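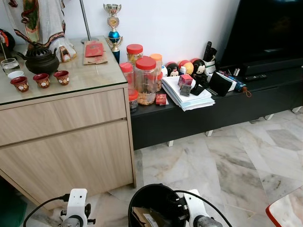 **Vodix completes first round of household recordings**

Vodix has finished the first round of recordings for Sunden, its programme to teach two-armed robots everyday tasks in lived-in homes. The round produced 3,227 recorded examples, of which 2,000 have passed review and will be used for training.

Each example is a short recording of one task, carried out with a pair of grippers and stored with the view from a head-mounted camera. Tasks include moving cups and teapots, straightening stacks of paper and putting remote controls back in their holders.

Homes are recorded as they are found. Ornaments, snack jars and soft toys stay where the household keeps them, and operators work among them. Earlier trials by the company used a bare test bench, and the resulting system coped poorly with glass surfaces, polished floors and crowded shelves.

A further 324 examples were set aside as failed attempts – dropped items, missed grasps and tasks stopped early. These have been labelled separately and will be used to help the system recognise when to try again.

Review was carried out by Mudaliar, which checked every recording against the written task instruction. Storage and playback tools were supplied by Clallatel.

The second round opens in December and will add 800 examples in kitchens and hallways. Households taking part are paid for each session and may ask for any recording made in their home to be deleted.

**Press enquiries:** Vodix press office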